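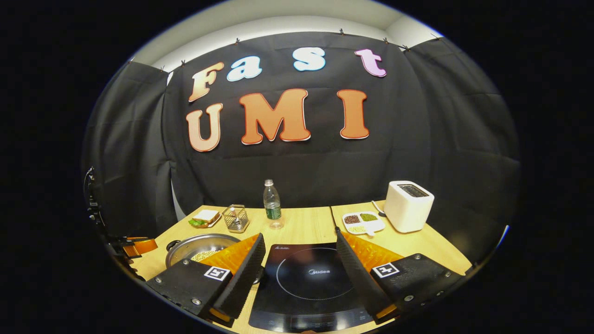

3.2 Hanging a cloth backdrop behind a work table

Handout for Unit 3, K. Garba, 2024-03-21

Black fabric shows every crease under side light. Press the panels before hanging, paying attention to the lower edges of the side panels, where wrinkles remain visible once the cloth is up.

Clip the upper hem first. Six clips will hold three panels; even spacing reduces sag between them. Bring the side panels round last.

Letters: mixed colours read well on black. A thin light outline separates each letter from the cloth.

Tables: where two tops meet at an angle, keep small items such as a plate or a bottle clear of the gap.

Exercise 8. Sketch a clip layout for your own bay. Hand in by Thursday.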